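4. Setting up a seismic station and sending the first records

Read this section before you drive out to the site. The older Brerkham guide promised that a station could be running "in minutes." Allow an afternoon, and expect to go back once.

4.1 Choosing the spot

The Vedum sensor records ground motion. It also records trucks, tree roots, water pumps, washing machines and the person installing it. The sales sheet says the built-in filter removes "cultural noise." It removes a portion of it. Take that claim as a hope and pick a quiet place anyway.

1. Walk the site with the sensor still in its case. Look for exposed bedrock or a concrete slab poured directly on the ground. A slab on fill will work for large events and disappoint you on everything else.

2. Stay away from tall trees and fence posts. Wind moves them, they move the soil, and the result looks enough like a small local quake to fool the automatic picker.

3. If the sensor has to go inside a building, use the lowest floor and a corner. Upper floors tell you about the building.

4. Run a noise test overnight before you commit. A daytime test of an hour proves very little, whatever the color-coded result on the screen says. Green means the software found nothing it knows how to complain about.

Note: The grant paperwork for most school and county stations asks for coordinates before the noise test is done. Enter the planned location and mark it provisional. Moving a station later takes one form. Living with a bad site takes years.

4.2 Leveling and orienting the sensor

1. Set the sensor on its three feet. Do not use shims, tape or carpet under them.

2. Turn the feet until the bubble sits inside the inner ring. Tighten the lock rings, then look at the bubble again, as tightening nearly always shifts it.

3. Point the arrow on the lid to true north. A phone compass gives magnetic north unless you change the setting, and it will be thrown off by rebar in the slab. Use a map line or a sighted landmark where you can.

4. Cover the sensor with the foam box supplied. Air currents and temperature swings show up as slow drift on the long-period channels.

Caution: Do not lift the sensor by its cable. The strain relief is described as field rated. We have replaced enough connectors to doubt it. 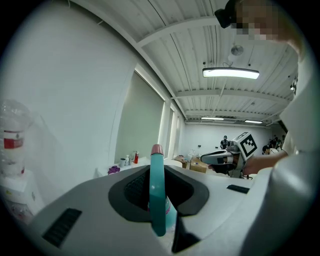 4.3 Connecting the recorder

1. Connect the sensor cable to port 5 on the Cho recorder. Port 6 takes the same plug and will accept it without any warning, but it is wired for the auxiliary channel and you will collect a very clean flat line.

2. Attach the GPS antenna and give it an open view of the sky. A windowsill may be enough. Under a metal roof it will not be.

3. Connect power last. The status light blinks while the recorder looks for a time signal and goes steady when it believes it has one.

4. Open the status page and read the clock error yourself. The steady light only shows that a lock was found at some point since power-up. Records with bad timing are worse than missing records, and once they are in the archive they get used.

5. Set the station number. The sample configuration file ships with station 235 filled in. Change it. Two stations reporting under one number will be merged by the server, and untangling them has to be done by hand.

4.4 Sending data to Stakolico

Stakolico is the shared archive. It accepts records from any registered station and makes them available to whoever wants to use them, which is the best argument for putting up with its upload page.

1. Log in and select your station from the list.

2. Choose continuous upload if your connection can carry it. Event-only upload saves bandwidth, but it depends on the recorder deciding what counts as an event, and small or distant ones will be lost.

3. Send a test file. Wait for the receipt email. The message "Upload complete" on the page means the file left your machine. The receipt means it arrived.

4. Download your own test file and open it. Check that all three components are there and that the vertical one is labeled vertical.

Note: The archive's quality score runs from poor to excellent and is calculated mostly from uptime. A station sitting beside a freight line can score excellent. Do not quote the score in a report as evidence that the data are good.

4.5 After the first week

Come back on a Monday and compare the weekend's noise with a working day. If the two look the same, the site is either very quiet or the sensor is not coupled to the ground. Stamp once near the slab and see which it is.

If a moderate distant earthquake was recorded that week, compare your trace with the nearest established station. Arrival times should differ by an amount that fits the distance. Amplitudes will vary with the local rock and soil, so do not adjust the gain to make the two match. An earlier edition of this guide recommended doing so, and any station set up from that edition should have its gain returned to the factory value and the change noted in the log.

Firmware updates are covered in section 6. Do not install one during the first week, even if the status page asks you to.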